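Section 7: Washing and Drying Bedding on the Kosness Combination Washer-Dryer

Read this section before the first load of sheets. Most owners read it after the first load of sheets, when the pillowcases have vanished inside the duvet cover and come out as a warm wet ball.

7.1 Before loading

1. Close every button and snap on the duvet cover. An open duvet cover will eat anything smaller than itself.

2. Check the tag. Cotton and cotton blends can use the Bedding program. Silk, wool and anything you would be upset to lose should use Delicates, or another machine.

3. Shake each sheet out fully and drop it into the drum one loose fold at a time. Do not roll it up and push. The drum will accept a rolled sheet and then spend the spin cycle walking toward the kitchen door.

4. Put no more than one double set in the drum. There should be a hand's width of space at the top. If you have to lean on the door to shut it, you have two loads.

Note: The machine weighs the load by turning the drum a few times before any water comes in. It may pause and look as if it has lost interest. Leave it alone.

7.2 Choosing a program

1. Turn the dial to Bedding. The display shows the wash time in minutes, which is 99 for a normal load. The display has only two digits, so longer programs also show 99 and stay there until they feel ready to start counting down.

2. Press Dry if you want the machine to go straight on to drying. Press it again to cancel. The light is small and on the left.

3. Press Start and hold it for two seconds. A short press does nothing, by design, as anyone with a toddler will understand.

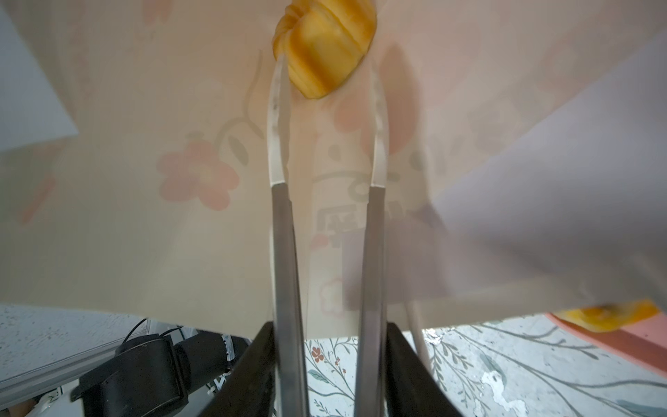

Caution: Do not use the Dry setting on a rubber-backed mattress pad. The backing will soften, stick to the drum and become a permanent feature of your laundry.

4. When the wash ends, open the door and pull the sheets apart by hand, even if you have chosen Dry. To do this, press Pause and wait for the click. Restart within 20 minutes or the machine will forget what it was doing and drain.

7.3 If the sheets come out twisted

1. Take everything out. Find a corner. This is the hard part.

2. Shake the sheet from that corner and put it back by itself.

3. Run Spin Only on the low setting.

If twisting happens every time, check that the machine is level. The feet turn clockwise to lower and counterclockwise to raise, and the back two can only be reached by somebody with longer arms than yours.

7.4 Lint

Clean the filter after every bedding load. New flannel sheets can fill it in one go, and the machine will then show F7 and refuse to dry anything. Pull the filter straight out, peel off the lint, rinse under the tap and let it dry before putting it back. Do not run the machine without it.

For replacement filters, see the parts list in Section 9. The filter for the Pendcombe model looks identical and does not fit.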